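Using up cooked rice and roast chicken before it turns
Leftovers and Storage > General

prastgate_kitchen
I cooked a large batch over the weekend and I'm left with 877 g of plain long-grain rice, half a roast chicken, a cup of black beans and the usual ends of peppers and onion. Everything went into the fridge the same evening in shallow containers. I want two dinners out of it with minimal shopping. Current plan is a baked casserole with enchilada sauce. Objections?

wchambi
The casserole works, but the rice will go to paste if you bake it fully covered in sauce. Cooked rice keeps absorbing. Put the rice on the bottom, dry, then beans and chicken, then sauce on top only. 30 minutes at 375 F, uncovered for the last ten. Rest it before cutting.

Grelldale
Disagree on dry rice at the bottom. Refrigerated rice is firm because the starch has set, and it needs moisture to soften again. Dry rice under a layer of beans comes out chalky in the middle. I mix in two or three tablespoons of stock per cup before it goes in the dish.

wchambi
With a thin sauce the liquid drains down anyway. With a thick one I'd agree with you. What sauce is it?

prastgate_kitchen
Homemade, on the thick side. Dried chiles, garlic, a spoon of flour.

wchambi
Then add the stock.

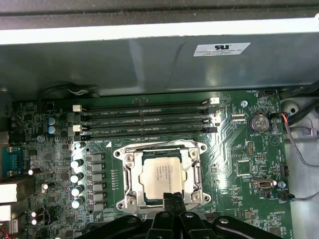
Second point, on the chicken. Pull it off the bone cold and keep the pieces big. Shredded breast that has already been roasted once dries out fast in the oven. Keep the dark meat for the casserole and use the breast in something that only needs warming through.

caputo_c
For the second dinner I'd do fried rice with the breast meat. Cold rice is what you want for that. Hot pan, small batches, egg first and out, then vegetables, rice, chicken last. The pan matters more than the recipe. If it's crowded the rice steams.

Grelldale
How long has the rice been in there? Reheating doesn't fix rice that cooled slowly on the counter. The toxin survives the pan.

prastgate_kitchen
2 days. It was in the fridge inside an hour.

Grelldale
Fine, then. I'd still cook both dinners by tomorrow and freeze whatever rice is left. Flat in a bag, air pressed out.

caputo_c
Freezing is fine for the casserole but I don't like it for fried rice. The grains crack and you get a lot of broken bits.

Grelldale
Not my experience with long-grain. Medium-grain, yes.

prastgate_kitchen
Made the casserole. 600 g of rice in the dish with stock mixed in, dark meat and beans over it, sauce on top. Edges were crisp, middle was soft and held together when cut. Slightly short on salt, which is my fault for using unsalted stock. Breast meat and the remaining rice are for tomorrow.

wchambi
Salt the stock next time, before it goes into the rice. Salt added on top stays on top.

Cristian Mosquera
Would this work with brown rice? I have a container of it and no chicken, just beans and some squash.

Grelldale
Yes, with more stock and a longer time covered. Roast the squash first or it will water down the sauce.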